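Pirkent hallway unit: stops, faults, what to do

Updated Friday, March 29, 2019

Why did the robot stop halfway through a cabinet job?
Most likely the base stall. Arms hold, base quits, screen says 1940. Seen it 3 times this month, always in the narrow aisle.

What is 1940?
Drive current too high for too long. Wheel is pushing, base isn't moving. Could be a cable under it, could be a door against the body.
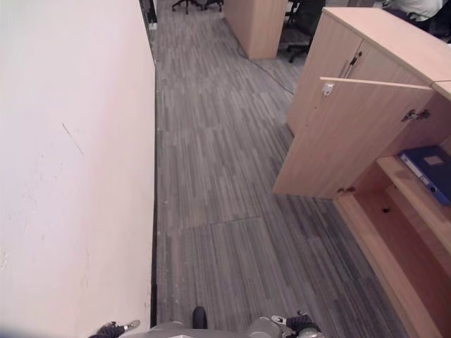 Kristine Lumbao

Cabinet doors on the aisle side swing out into the walkway. Open door plus wall = not much room to turn. Also check the carpet for cables, there's a thin black one by the cabinets. Tape it or move it before a run.

Can I just push it back?
No. Hit the stop button first, wait for the arms to settle, then roll it. Keep fingers away from the grippers, they can close again when power comes back.

Does a restart clear it?
Clears the code, doesnt fix anything. Two stalls in one day, leave it off and tell me.

It scraped the wall. Report it?
Yes, even small marks. Time, which job, which arm.

Is there a fix coming?
Flomatance sent a patch that cuts drive power after 200 milliseconds of stall. Loaded on Escobar, not on Cliltus yet. Untill then no running Cliltus with anyone seated near the aisle.

Who do I call?
Me. If I'm out, leave it stopped and put a note on it.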